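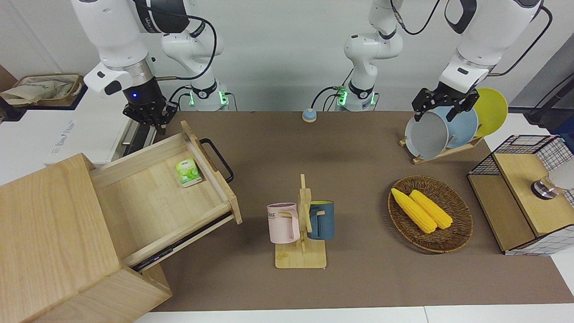 The table at Virnthorpe is reset 40 times on a good day. An operator drives both arms through a kitchen task, the software stores the joint angles and the video, and the objects go back to new positions for the next pass. Each pass is called an episode. The current set, named Mesa, holds 2479 of them.

Rukhsana Lashari runs the collection. Her part of the project has little to do with training code. She decides what goes on the mat, which tasks are recorded, and which recordings are thrown out.

The props are ordinary household goods: mugs on a wooden mug tree, plates standing in a dish rack, a tea box in a drawer, ears of corn in a wicker basket. They were chosen for the ways they have to be held. A plate in a rack offers a thin rim, and the fingers must straddle it before they close. A mug on a peg has to travel along the peg before it can be lifted clear. A drawer moves on a fixed line, and an arm that pulls off that line will load its own wrist.

"If the operator fights the drawer, the model learns to fight the drawer," Lashari says.

Operators are told to work at an even pace and to avoid pausing over an object. Early recordings contained long hesitations above the dish rack while the person judged depth. The first policy trained on them copied the habit. It would bring the gripper over a plate and hold there, sometimes until the time limit ran out. Lashari's group cut 682 episodes and recorded replacements with a stricter rule on idle time.

Mistakes are handled differently. A missed grasp followed by a clean second attempt is kept and labeled as a recovery. A dropped object that ends the task is stored in a separate folder and left out of training. Okeke, the in-house review tool, plays back each episode at double speed with the gripper opening plotted underneath. A reviewer marks the start and end of every subtask by hand.

Variation is planned from a sheet. The drawer may begin open or closed. Plates change slots, and mugs change pegs. The camera stays fixed, a choice the group accepts as a limit of the set. A second collection, Umano, will repeat the same tasks from 2 camera heights.

Training runs start in the evening and are checked at 7 a.m. The measure Lashari reads first is the success rate on layouts left out of the set. Plates lead the list at present. Mugs trail, and most of the failures come at the peg, where the handle catches on the way off.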